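11/12/22

Went in although it was Saturday, as the headset was free and I wanted the sofa room finished before Vanderleia Lopes is back. The building had no heating on. I kept my coat on until lunch.

The job was the laptop task again. You hold the controller, the simulated arm follows your hand, and you bring the gripper to the laptop on the sofa and close the lid. Each go is saved as a demonstration if you press the left button at the end, and thrown away if you press the right one. I got 64 saved, which brings us to 257 for this room. I threw away plenty as well, mostly in the first hour.

My trouble is still the wrist. I turn it too early, so the fingers come in flat and catch the edge of the screen, and then the whole laptop slides on the cushion. Adelmo Negri says to get the arm low first and only then turn. I tried it his way after lunch and it was better, though slower — some 60 seconds for the worst ones. He has told me slow is fine as long as I don't stop dead in the middle. The model copies the pauses too. We saw that in September, when it learnt to hover over the mug and do nothing.

Lucimara Tavares came in at two to collect her charger and stayed to do six of her own. She does it sitting down with her elbow on the desk. Hers look much smoother than mine when you play them back. I asked if we should mark whose is whose in the log and she said Tiltgate already keeps the operator name, so there is no need.

Tiltgate crashed once, just after she left. Lost one go, nothing more. I wrote to Anderson Honorato about it but don't expect an answer before Monday.

Shoulder sore this evening. Must ask about a lower chair. Soup and bread for supper, then rang Mum, who wanted to know if the robot was real yet. I said no, it only lives on the screen for now.

Next week the same task with the lid half shut to begin with, and then the other rooms.

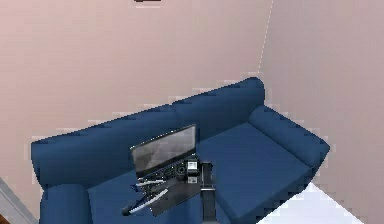
Sofa room, gripper at the laptop.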